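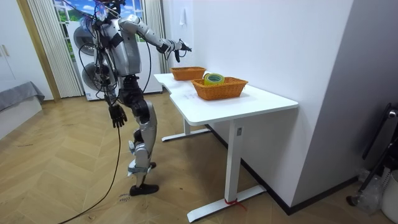
Setting up a humanoid robot used to take two people most of a morning at Rolham, Denise Naylor said, and most of that time went to cables and hands. Under a new setup and care procedure released this month by Skenivex, the same work is done by one technician working from a single printed sheet.

ASHWORTH, November – Skenivex, which installs and maintains robots for workshops and training sites, today published the procedure it uses to set up, check and service humanoid robots at its Ashworth site. The procedure covers a two-legged robot with two articulated hands, working at a desk with ordinary household objects such as baskets and rolls of tape. It is available to all service customers at no added charge.

The procedure was written over one summer at Ashworth and then tried at Rolham, a customer site that runs the same type of robot on a desk task. Both sites now use the same sheet.

Setup begins with the floor. The technician marks where the feet go and then sets the desk to those marks. Skenivex found that moving the robot to suit the desk led to small differences in reach from one shift to the next. Desk feet are checked for movement by pushing on the tabletop at each end. Any foot that shifts is leveled before the robot is powered.

Cables are next. The procedure calls for enough slack at the hips for the robot to bend and turn, with the floor cable led away on the side opposite the desk. The technician moves each arm by hand through its full reach, with motor power off, and watches the cable loops. A loop that pulls tight or catches on a cover is tied again and the check is repeated. Connectors behind the head and shoulders are pressed home one at a time and marked with a paint pen, so that a connector that has backed out can be spotted later.

Hands are checked last. Each finger is opened and closed alone, then all together, and the technician listens for grinding and feels for play at the base of the thumb. The robot then reaches out over the desk and holds still while the technician compares the hand position with a mark on the tabletop. A difference of more than 2 millimeters means the arm is calibrated again before any work starts.

"The hands wear faster than anything else on the machine," Naylor said. "We were replacing whole hands when a tendon or one fingertip was the problem. Now we open the hand up, change the part and run the finger check again."

Under the service schedule, fingertips are inspected every 85 hours of running time and replaced when the surface is worn smooth. Arm joints are inspected at 2,000 hours. Leg joints follow the same interval, with an extra look after any fall or hard stop. Shell covers come off for both inspections. The screws go into a numbered tray in the order they were removed, as the shin and forearm covers use screws of different lengths.

The sheet also lists the faults that Skenivex technicians meet most often:

A hand that closes slowly on one side. Check the wrist connector before opening the hand.

An arm that drifts down while holding a position. Check the shoulder temperature log, then the joint brake.

A foot that does not settle flat. Clean the sole, check the ankle for play and repeat the standing test.

Loss of signal during a reach. Look at the cable loop below the upper arm first, then the floor cable.

Spare parts for these four faults are now stocked at Ashworth and at the company's Etbridge depot. Orders placed by 2 p.m. leave the same day. Skenivex will also hold one-day classes at Etbridge for customer technicians, with up to 6 people in each class. Attendees strip and rebuild one hand, replace a forearm cable and carry out a full setup.

Customers who already have a service agreement will receive the sheet with their next parts delivery. Sites with older robots should ask for the separate cable guide, as the connectors behind the shoulder are arranged differently.

About Skenivex

Skenivex installs, services and repairs robots for small and midsize sites. It has a workshop in Ashworth and a parts depot and classroom in Etbridge.

Press and class inquiries: Skenivex service desk, Ashworth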